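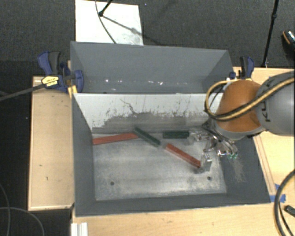

Fig. 3. Front bin with the red and dark green bars, second bin behind.

3. Bin wear and part layout

We took the bins as they came from the Tamside store room, no cleaning. Floor of the front one is scuffed pretty bad, silvery in places with darker patches low down. Back wall worse, whitish band on top and then rubbed gray underneath with a ragged line between. Fine scratches on the right wall too.

Question was whether the bars mark the bin or the bin was already like that. Short answer, dont know yet. No photos from before May, which was a mistake on our part.

Bars are 500 g each, Clodov stock, two colors so we can tell the batches apart. Layout is not controlled, they lie how they lie. Paracha liner sheets were ordered but we didnt get them in time for this section.

What we did get done:
Wear chart for the front bin (appendix 2)
Rubbing test on a spare wall piece, nearly 5 hours
Notes on the small holes in the floor, grit collects there

Still to do: same chart for the rear bin, weigh the grit, fix the units in the Cultum spreadsheet. Scratch depth numbers are in teh appendix, treat as rough.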